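Print | E-mail

Simulated Trials Move to the Packing Floor

Beginning in December, handling tasks at the Hollis site will be rehearsed in simulation before they are assigned to the robot. Three packers will transfer to task review, following 15 hours of paid training. No positions will be eliminated.

Comments (2)

D. Caputo: Will second shift get the same training hours?

Packer, Hollis: Glad to see review work going to people who know the job.

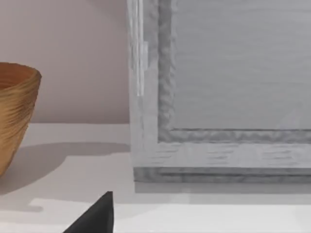

Turkar Workplace Automation Office, Prundville

The current exercise sets a tan bowl and a gray panel on a white tabletop. Reviewers note any motion they consider unsafe. Staff wishing to apply should contact Lorraine Garside.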